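Ticket 3000: Dell tower, no display, fan runs at full speed
Site: Midtbø
Reported by: Sigrun Backlund
Assigned to: Gudrun Nordin
Status: Open, waiting for part

Wednesday 08:40, Backlund
The tower by the packing desk won't start. Power light comes on, fan goes to full speed, nothing on the screen. It was fine yesterday when I shut down. I need it for the Destex label program. I have tried another screen and another cable.

09:15, Nordin
Please pull the mains lead, hold the power button in for a while, plug it back in and try once more with nothing connected except screen and keyboard.

09:30, Backlund
Same result. Now it also gives 4 beeps, then a gap, then 4 more.

10:05, Nordin
Collected. Tested the socket at the desk with a lamp, no fault there.

11:20, Nordin
Side panel off. Plenty of dust, blown out. Memory reseated, then tried one module at a time in each slot. No change. Drives disconnected, no change. Main power lead reseated at the board, no change.

13:10, Nordin
Tried the spare power supply from the Prima machine that was written off in July. Still beeps. Put the original supply back in. I don't think it is the supply.

14:00, Nordin
Cooler and processor taken out. Two of the pins in the socket looked slightly off to me under the magnifier, on the side nearest the memory. I have not tried to straighten them. Asked Notville for a price on a replacement board. Their reply says 100 for the board and a further 100 if they fit it. I would fit it here.

14:25, Backlund
Go ahead with the board only. Are my files all right? The label templates are not saved anywhere else.

14:40, Nordin
The drives are not suspected. I will copy the templates off before the new board goes in. Please use the laptop from the front office until then.
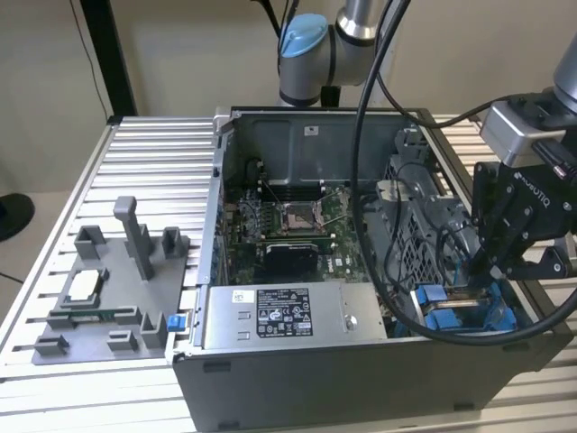
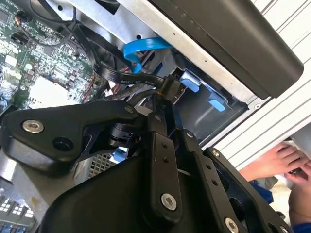 Tower on its side with the panel off. The green board is the one to be replaced.

Attachments (2)

Category: Hardware > Desktop > Main board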